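Vikeo Bimanual Kit Evaluation: Progress Report to Sollitz
Prepared by Sepehr Ghorbani, 19 March 2020
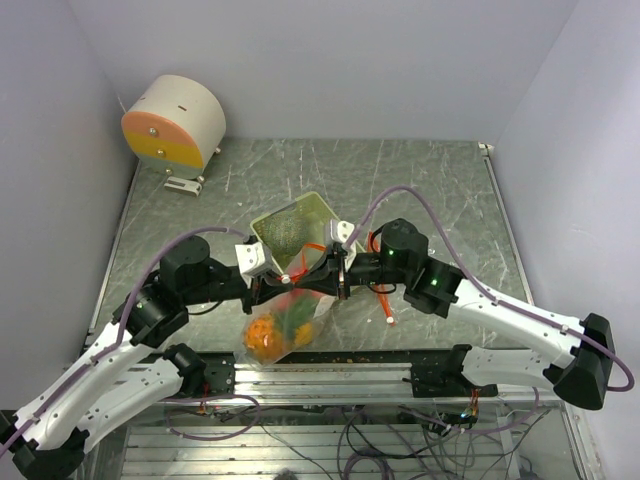 Work this period covered the bag-handling part of the evaluation. The kit under review is the two-arm Vikeo package with the standard two-finger grippers, installed in the walled tabletop cell. Both arms take hold of a clear plastic bag at the top, with a plastic basket on the table behind it.

We completed 65 trials. In 47 of them both grippers held the film until the end of the task. Most failures were slips on creased film. In 6 trials the second arm closed on the strap instead of the bag.

Setup took longer than the Jekska manual states, mainly due to cable routing at the wrists. The supplied calibration routine ran without faults.

Open items:
Replacement finger pads, on order from Ansari.
Repeat of 20 trials at reduced closing force.
Revised cable guide for both forearms.

Spending is within the approved budget. No change to the November end date is requested.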